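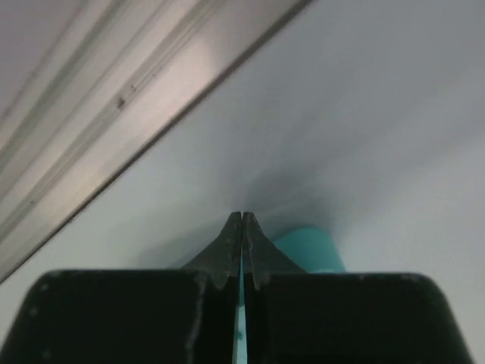 Wrist view goes dark near the tips when teleoperating

Posted by Ovthorpe, 6 Jan 2024

I'm driving my arm by remote to teach it a pick-up (teal thing, pale table) and the shadow off the fingertips drives me mad! I've done 16 goes and still can't judge the last bit of the approach. Do I bin them and start again?

Arrieta
Keep the good ones. Mine got much steadier once I moved the lamp round to the side and slowed right down for the final bit – I do 8 practice runs first, nothing saved.

Drulleretti
just get a brighter bulb mate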